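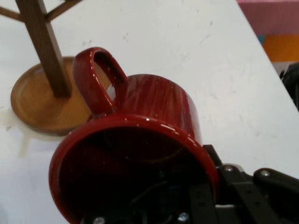

# Salcombe Glaze Notes

Projects / Ceramics / Salcombe Glaze Notes / README

Welcome, and thank you for stopping by! Salcombe Glaze Notes is a small collection of recipes and firing records for home and studio potters, typed up from a stack of notebooks that had been getting dustier every year. I put the first version together in February and have been fussing with it ever since, so if you downloaded it back then, please do grab the newer copy — quite a few typing mistakes in the iron reds have been put right.

## What you get

The main table is `glazes.csv`, with 400 recipes, one to a row. Next to it is `firings.csv`, which holds 500 firing records, and the two are joined by the `glaze_id` column. Some glazes were fired again and again because I loved them (the Tanonine reds especially, which I'd happily put on everything in the kitchen), and a good many were never fired at all, so don't be surprised when a recipe has no match in the second table.

The columns people ask about most:

- `base`: the name of the base glaze, such as Jardine or Tanonine. These are our own studio names and you won't find them in a supplier's catalog.
- `cone`: nearly always 6. The lower ones are leftovers from an older kiln.
- `surface`: gloss, satin or matte, judged by eye in daylight.
- `hold_min`: minutes held at the top of the firing. Blank means no hold was written down, and it may or may not mean there wasn't one.
- `notes`: whatever was scribbled in the margin, spelling and all.

Recipes are given by weight and the base ingredients add up to 100. Colorants and oxides are extra on top of that, the way most potters write them. If you see a row that adds up to 90 or so, it's one where I couldn't read the last line of the page, and it has `incomplete` set to yes.

## Opening the files

They're plain CSV in UTF-8 and any spreadsheet will open them. I keep my own copy in Vollix, and the file `vollix_layout.txt` will set up the columns the way I have them, if you happen to use it too. Please watch out for the `glaze_id` column, as some spreadsheets like to strip the leading zeros, and then nothing joins up and you spend an evening wondering why (I did).

## Before you mix anything

None of these glazes have been lab tested for leaching. Please have your own pieces tested before you eat or drink from them, and wear a proper respirator when you handle dry materials. Clay bodies, water and kilns differ so much that a red from my shelf may come out a sulky brown on yours — make a test tile first, and then make another.

## Known gaps

Cooling rates are missing from the older firings. The satin whites are thin on notes. Two bases were both called Jardine for a while, and I've marked the later one `Jardine B` wherever I could tell them apart.

## Sharing

Free to use, copy and change, with a mention of Salcombe Glaze Notes. Corrections are very welcome.

Last updated: July 2022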